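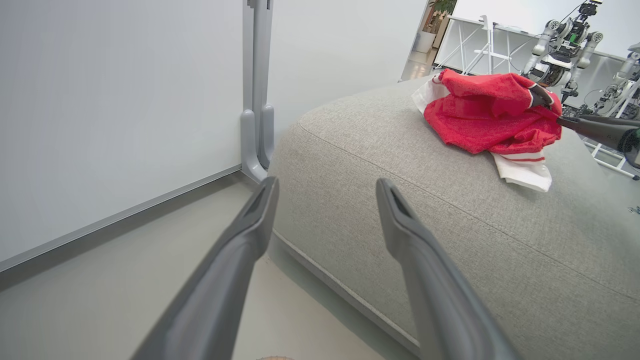
Light gray woven upholstery.

I asked the Rumton town clerk for my voter file in June. Not the public list with names and addresses, which anybody can buy for a small fee, but everything the town had shared with campaigns about me. I expected a form letter. I got four pages.

Most of it was dull. My address, the year I registered, which elections I voted in. The third page was the one that bothered me. It was a log of who had requested the list in the last election cycle. Two council campaigns were on it, plus a consulting firm called Grendine that I had never heard of. Grendine had taken the full list for 38 precincts across the county.

I wrote to them and asked what they had on me. It took a second letter, but they answered. They had matched my record to a petition I signed about the Bouvier Road crossing, and to a phone number I gave at a library meeting. They had also scored me as a "likely persuadable," which my sister thinks is very funny.

As far as I can tell, none of this breaks a rule. Our state privacy law covers businesses above a certain size and leaves out political committees and the firms working for them. Morenike Akande, who lost the Ward 4 seat by 300 votes, told me her campaign bought the same kind of file for $2,000. She said she didn't like it much but the other side had it too. I believe her, and I voted for her.

Yetunde Haruna brought a proposal to the council last month. It would make the clerk post the request log online and tell people how to ask for their own entry. It would not stop anyone from buying the list. I think that is a fair place to start, and I said so during public comment, badly, with my notes in the wrong order.

The council sent it back for a cost estimate. The clerk's office uses a records program called Bokine, and there is some question about whether it can publish the log without someone retyping it.

If you live in town and want your own file, ask at the front counter and say you want the request log too. They won't include it otherwise. Mine took three weeks.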